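Putting Up a Fabric Backdrop With Cut-Out Letters 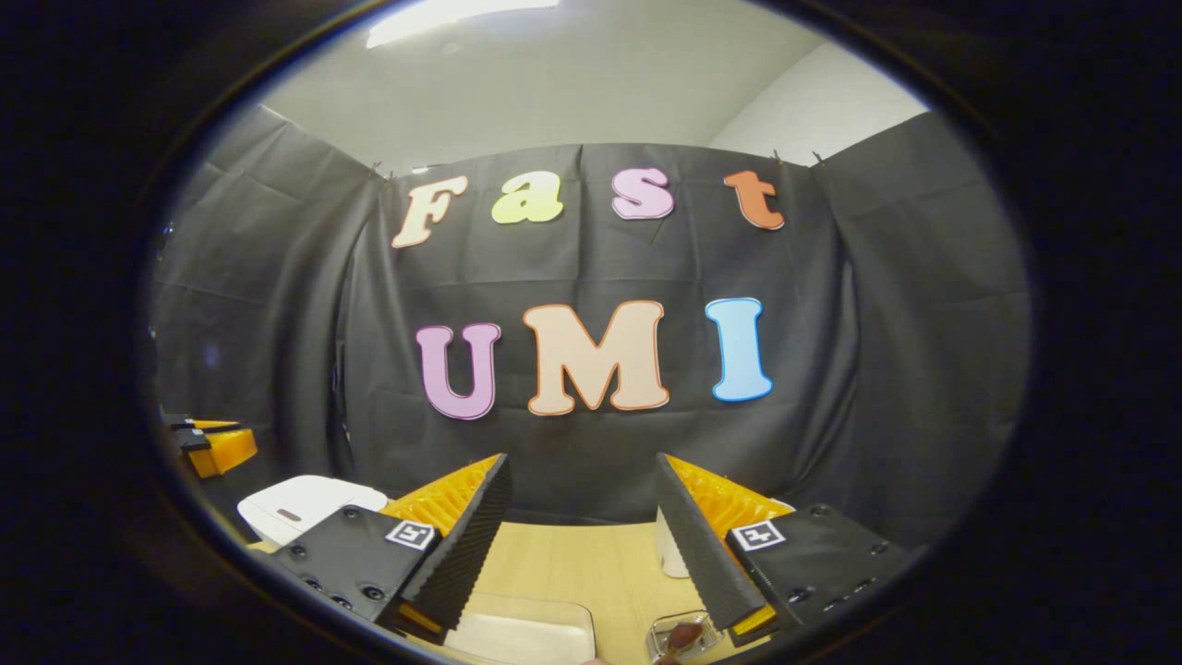

Dark cloth in three panels, clipped along the top, with two rows of letters on the center panel.

A dark cloth backdrop covers a plain wall in an afternoon and comes down just as fast. These are the notes we use at Grumham when we set one up for a sign, a school display or a sale table.

Choosing the cloth

Charcoal gray or black works with nearly any letter color. Pale letters show up best: cream, light pink, light blue, yellow-green. A bright orange will also hold its own. Avoid shiny cloth if there is a ceiling light close by.

Buy more width than you think you need. Three panels take more than one long piece, but they are easier to wash, fold and replace. Garnet Bergeron hems only the bottom edge of hers and leaves the top raw.

Hanging it

Start with the center panel. Clip the top edge at the corners first, then in the middle, then halfway between. If the cloth sags between clips, add another clip before you try pulling it tighter. Pulling moves the sag somewhere else.

Angle the side panels inward. Where a side panel meets the center one, overlap the cloth by the width of your hand and put clips close together at the join.

Creases

Fold lines show on dark cloth. Iron on the back side, on the setting for the fabric, with a damp towel between the iron and the cloth. Hang it while it is still slightly warm. If you have no iron handy, hang the cloth the night before and mist it with plain water. Small wrinkles will drop out overnight, deep ones won't. For storage, roll the panels on a cardboard tube.

Letters

Craft foam or heavy paper will both do. Foam lies flatter and can be used again. Rounded, bubbly letters are easier to cut than letters with sharp inside corners, and a colored outline a shade or two darker than the fill keeps pale letters from looking washed out.

With two rows, make one row bigger. Lay everything out on the floor first and measure the gaps, then move it to the cloth. The last letter in a row tends to drift away from the rest, so put up the first and last letters, then fill in between.

Fastening: double-sided tape holds paper for a day or so. For foam, use straight pins pushed in from the back, or small squares of hook tape. Ferenc Veres uses safety pins through a strip of cloth tape on the back of each letter, and he has been using the same set since October. Hot glue will mark the cloth for good.

Taking down

Letters off first, clips last. Keep the clips in a bag pinned to the rolled cloth. Store foam letters flat between sheets of paper, away from heat.

Updated 27 Apr 2022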